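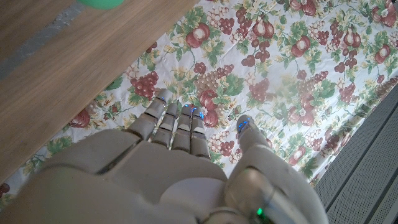

Prurkirari : un petit corpus de recettes familiales transcrites

Bienvenue, et merci d'avoir poussé la porte ! Prurkirari rassemble 839 recettes manuscrites, recopiées à partir de cahiers de cuisine qu'on nous a prêtés (souvent tachés de beurre, parfois illisibles, toujours attachants). Le projet a commencé avec une seule boîte à biscuits pleine de fiches, et il a pris un peu plus de place que prévu sur nos étagères.

Contenu

Le dossier recettes/ contient un fichier texte par recette, en UTF-8. Les titres sont ceux des cahiers, fautes comprises : nous avons gardé « gatau de ménage » et nous y tenons beaucoup. Le fichier index.csv donne le titre, le cahier d'origine et la catégorie (soupes, conserves, pâtes levées, desserts, divers). La catégorie « divers » est trop grosse, nous le savons, et le tri avance doucement depuis novembre.

Les quantités

Rien n'a été converti. Un verre reste un verre, une noix de beurre reste une noix de beurre. Pour qui préfère les grammes, le script pledik.py propose des équivalences dans une colonne à part :

python pledik.py index.csv --sortie grammes.csv

Comptez environ 30 secondes sur un vieux portable. Le cahier Saliba, le plus ancien, utilise des mesures locales que Pledik ne comprend pas encore ; ses lignes restent vides.

Licence et corrections

Les transcriptions sont libres de réutilisation, avec mention du projet. Si vous repérez une erreur de lecture, ouvrez un ticket en indiquant le nom du fichier, même pour une virgule, cela nous fait toujours plaisir. Les scans sont conservés à part, dans l'archive Bitico, et nous les envoyons volontiers sur demande.

Ce site utilise des cookies pour mesurer sa fréquentation. Accepter | Refuser | En savoir plus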